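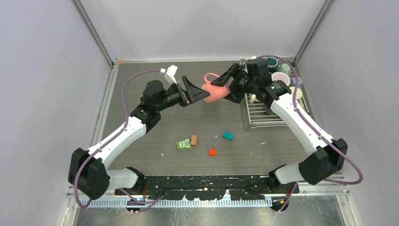

A wire dish rack holds cups or dishes at the corner of the table.

WHY DOES A DISH RACK WORK?

By Na-rae Kwon, Osska Kids' Science Pages
October 2020

A washed mug carries a thin film of water on its surface. The water leaves in two ways: it drains, or it evaporates. A dish rack helps with both.

Draining

Gravity pulls water downward. On a smooth surface the water gathers into drops, and when a drop is heavy enough it slides. A rack made of metal rods touches a dish in only a few narrow places, so most drops can fall through the gaps. On a flat bench the water has nowhere to go. It forms a puddle under the dish and stays there.

Evaporating

Evaporation is the change from liquid to gas. Water particles at the surface move off into the air as vapour. Moving air carries the vapour away, and more water can then evaporate. Dishes that are stacked tightly trap damp air between them — this is why a stack dries slowly.

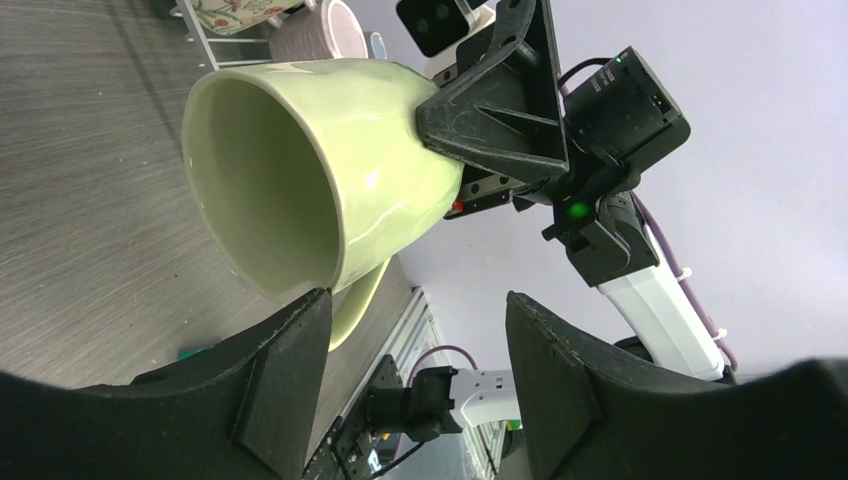

A pale green glazed mug, tilted nearly onto its side.

Which way should a mug face?

A mug standing upright is a container. Any water inside collects at the bottom and can only leave by evaporating. A mug on its side drains better, but a little water may stay in the curve of the wall. A mug placed upside down on a rack drains best. The rods leave space under the rim for air to get in.

What is glaze?

Glaze is a glassy coating. It is brushed, poured or sprayed onto clay and then heated in a kiln, often to more than 1,000 degrees Celsius. Plain fired clay can have tiny holes called pores, which soak up water. Glaze seals them. It is also smooth, so it reflects light and shows bright white patches where the light bounces off.

Try it yourself

You will need two mugs the same size, a rack, a tea towel and a timer.

1. Rinse both mugs in cold water.
2. Put one upside down on the rack. Put the other upside down on the folded tea towel.
3. Wait 10 minutes, then feel inside each mug with a dry finger.
4. Write down which mug is wetter. Check again after another 10 minutes.

Use the same amount of water each time. A test is fair when only one thing changes — in this case, the surface under the mug.

We use cookies to remember your settings on this site. Accept | Manage cookies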